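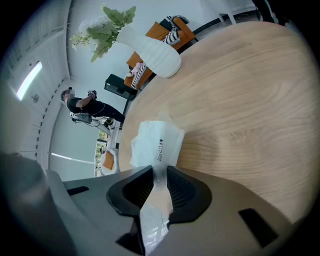

3 min read

Tolcombe note

The Tolcombe note is a local paper currency used in the town of Tolcombe and, to a lesser extent, in neighboring Presport. It is issued by the Tolcombe Exchange, a nonprofit company, and is accepted at face value alongside the national currency. It is not legal tender, and no business is required to take it.

Background

The note was proposed by Arnel Dalisay, a former bank branch manager, after the last full-service bank in the town closed. His first plan was for a mutual credit system, in which members would run up balances with one another without any paper changing hands. Shop owners found the bookkeeping hard to follow, and the plan was dropped in favor of a printed note backed by cash. The first issue went into circulation in April with 33 businesses taking part, most of them on or near the main street.

Issue and backing

Notes are sold at par. For each dollar's worth issued, the Exchange places one dollar in a separate account, which can be used only to redeem notes. The arrangement is similar to a currency board, although the Exchange has no power to set interest rates and makes no loans.

Individuals can buy notes but cannot turn them back into dollars. Businesses can redeem them and pay a fee of 2 percent of the amount redeemed. The fee is meant to encourage owners to spend the notes with local suppliers, and it also covers part of the cost of printing. Interest on the backing account pays for the rest in most years. When rates on deposits are low, the Exchange has drawn on member dues instead.

A single business may redeem no more than $400 in one day without giving notice. Larger amounts are paid by transfer.
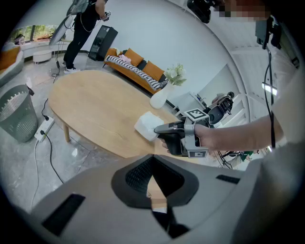 White tissue or cloth on a light-wood coffee table

Denominations

Notes are printed in values of 1, 5, 10 and 20. Change is given in national coins, as the Exchange has never minted its own. The paper was first supplied by Dorkulitz, a security printer, which added a watermark and a numbered strip. A later series was moved to a cheaper stock - the strip was kept, the watermark was not. Both series remain valid.

Circulation

Use of the note is concentrated in food shops, cafes and repair trades. Gas stations and pharmacies have mostly stayed out, since their suppliers are based elsewhere and will not accept it. The Mughal, a restaurant on the Presport road, was the first business outside the town limits to join and for a time held more notes than any other member. 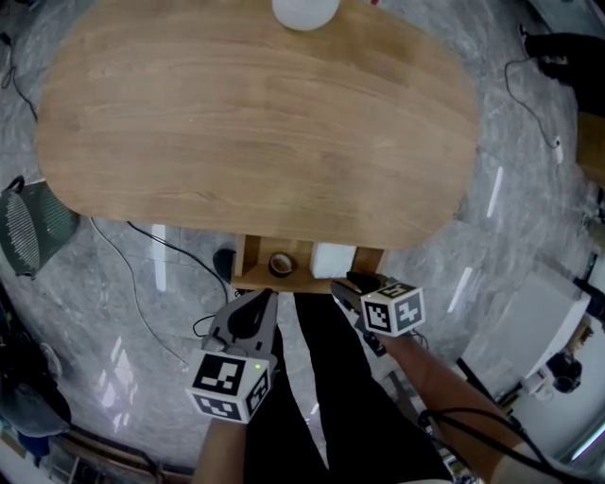 Rounded wooden table with an open shelf below the top

Assessment

The economist Raghda Sfeir studied the note over a period of 11 months. She found that it changed hands more often than cash before being redeemed, but that much of this came from a small group of traders who already bought from each other. Her paper concluded that the effect on total spending in the town was too small to measure. Supporters have replied that the study left out sales at the weekly market.

Tax treatment

Income received in notes is taxed as if it had been received in dollars. Businesses record each sale at face value, and the redemption fee is entered as an expense.

See also

Complementary currency
Currency board
Mutual credit
Scrip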